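MUS 214: Writing and Recording the Song
Handout 4: Arranging for a small band

Read this before the next session and bring your lead sheet with you. The notes assume you have finished a verse, a chorus and at least a sketch of a bridge. If you haven't, come anyway and work from the practice song we used in December.

Start with the vocal

Play the song through with one instrument and the voice. Mark on the lyric sheet every place where the singer holds a note or takes a breath. Those gaps are where the other players can answer. A guitar line that runs under the whole verse usually fights with the words, and the listener gives up on both.

Check the key before you do anything else. Many of you write in whatever key is easy on the guitar and then find that the chorus sits too high after three takes. Move it down a step and sing it again. A capo will get you the old chord shapes back.

Density

Count a part as "busy" if it changes more than once a beat. In a verse, keep it to one busy part. In a chorus you can have two, provided they sit in different registers. The student band Korby gave us a good case last term: their demo had eighth notes on piano, bass and hi-hat from the first bar, so when the chorus came there was nowhere to go. Emerson Brandão took the piano out of verse one and changed nothing else. The chorus sounded louder at the same fader level.

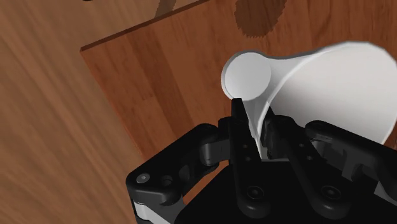 Listen for the same thing in the two recordings on the class page, "Sadov" and "Jukurard." The first holds back the drums until the second chorus. The second starts with everyone and then drops to bass and voice for eight bars. Write down where each instrument enters and leaves. A grid on lined paper is fine.

Frequency ranges

Most of the trouble in a small-band mix comes from parts that share a range. As a working guide for this class:

Below 300 Hz: kick, bass, the low end of the piano. Ask the pianist to keep the left hand light.
300 to 1800 Hz: the body of the voice, guitars, most keyboard parts. This is the crowded one.
1800 to 3000 Hz: consonants, pick attack, snare crack. Leave room for the words.
Over 3000 Hz: cymbals, breath, air.

Fix a clash by rewriting the part first — move it up an octave, or thin the chord to two notes. Use EQ after that.

Endings

Decide on the ending before you record. A fade is allowed, but you have to be able to play a real ending live.

For next time

1. A one-page arrangement grid for your own song.
2. A rough recording, phone quality is fine, with no more than 4 parts including the voice.
3. A short paragraph on "Sadov" or "Jukurard."

Cauã Assunção will run the listening half of the session. Practice room bookings go on the sheet outside the Kaewsai Room, and slots are one hour each.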